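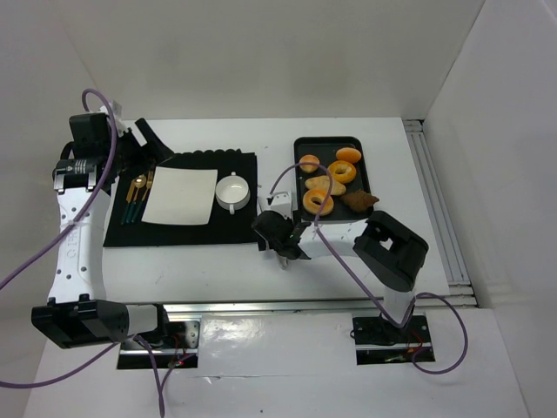
라이트풋 아침상 사업 중간 보고

받는 분: 클레넌스 지원사업 담당 빌랴 만니넨 님
작성일: 2026년 7월 25일

빌랴 님, 안녕하세요! 지난번 보고서가 너무 딱딱해서 읽다가 졸았다고 하셨잖아요. 이번에는 그냥 제 말투로 쓰겠습니다. 숫자는 제대로 넣었으니 걱정 마시고요.

상차림부터 말씀드릴게요

흰 상판에 검은 매트를 깔고 작은 상 하나, 그리고 같은 상판 위에 구운 것들을 담은 쟁반. 지금 기본으로 삼고 있는 구성이에요. 5월에 처음 짰던 안은 접시도 많고 매트도 커서 한 사람이 아침 먹는 자리치고는 너무 거창했거든요. 드럼우드 공용 식당에서 시범으로 차려 봤더니 다들 손님상 같다면서 의자에 앉기를 망설이시더라고요. 그래서 확 줄였습니다.

매트를 검은색으로 정하는 데는 말이 좀 많았어요. 요나스 하칼라 님은 끝까지 베이지를 밀었고, 저는 흰 상판 위에서는 경계가 또렷한 쪽이 좋다고 버텼습니다(제가 이겼어요). 시력이 약한 어르신들도 오시는 자리라 그릇 놓을 곳이 한눈에 들어오는 게 먼저라고 생각했어요. 두 분은 아직도 색이 너무 어둡다고 하시니 가을에 한 번 더 여쭤볼 생각입니다.

빵 쟁반

쟁반은 아직도 손볼 게 많아요. 빵은 스텔우드에서 아침마다 받는데, 처음 두 주는 받은 상자째로 내놓았습니다. 보기에도 별로고 집기도 불편했어요. 쟁반에 옮겨 담기 시작하고 나서는 식사하시는 분들이 훨씬 편하게 집어 가세요. 다만 쟁반을 상 가까이 두면 팔꿈치에 걸린다는 분이 계시고, 멀리 두면 일어나야 해서 싫다는 분이 계십니다. 어디가 딱 좋은지는 솔직히 저도 모르겠어요. 상을 차릴 때마다 조금씩 옮겨 보면서 메모하고 있습니다.

아, 그리고 단것과 짭짤한 것을 섞어 담는 문제! 섞어 놓으면 보기에는 푸짐한데 설탕이 짭짤한 빵에 묻어요. 요즘은 유산지를 접어서 사이에 끼우는데, 손이 한 번 더 가는 게 흠이에요.

지금까지 숫자

운영일은 21일, 차려 낸 아침상은 모두 409상입니다. 의견 카드는 114장 돌아왔고, 제가 전부 읽었어요. 가장 많은 이야기는 양에 관한 것이었습니다. 많다는 분과 적다는 분이 비슷하게 나와서 기본 양은 그대로 두고, 쟁반에서 더 가져가실 수 있다는 안내문만 크게 다시 뽑았습니다. 글씨가 작아서 못 읽었다는 카드도 있었거든요.

버려지는 빵은 처음보다 줄었습니다. 주문량을 전날 저녁에 확정하는 걸로 바꾼 덕이 커요. 스텔우드에서 흔쾌히 맞춰 주셨고요. 그래도 비 오는 날은 예측이 영 안 됩니다. 비가 오면 안 오실 것 같은데 더 많이 오신 날도 있었어요.

계획대로 안 된 것

설명서가 늦었습니다. 누가 차려도 같은 상이 나오게 한 장짜리 순서표를 만들기로 했는데, 초안만 다섯 번 고쳤어요. 매트를 먼저 깔고, 그릇을 놓고, 쟁반은 마지막에. 쓰고 보면 이게 다인데 왼손잡이 자리는 어떻게 하느냐, 컵은 누가 채우느냐 같은 질문이 계속 붙습니다. 요나스 님이 그림으로 그려 보겠다고 하셔서 그 그림을 기다리는 중이에요.

매트 세탁도 생각보다 일이에요. 검은색이라 얼룩은 티가 안 나는데 빵가루와 밀가루는 기가 막히게 잘 보입니다. 베이지를 밀던 분이 그것 보라며 웃으셨어요. 닦아 쓰는 재질을 몇 장만 시험 삼아 사 볼까 하는데, 소모품 항목에서 써도 될까요? 금액은 크지 않습니다.

다음에 할 일

순서표 완성이 제일 급하고요, 그다음이 쟁반 자리입니다. 따뜻한 음료를 상에 미리 놓을지, 오시면 따라 드릴지도 정해야 해요. 저는 따라 드리는 쪽이 좋은데 붐비는 시간에는 손이 모자라서 일단 두 방식을 번갈아 해 보려고 합니다.

지출 내역은 평소처럼 따로 표로 보내 드릴게요. 매트 건만 먼저 답 주시면 바로 주문 넣겠습니다. 그리고 한번 아침 드시러 오세요, 상은 제가 차려 드릴게요!

라이트풋 아침상 담당 드림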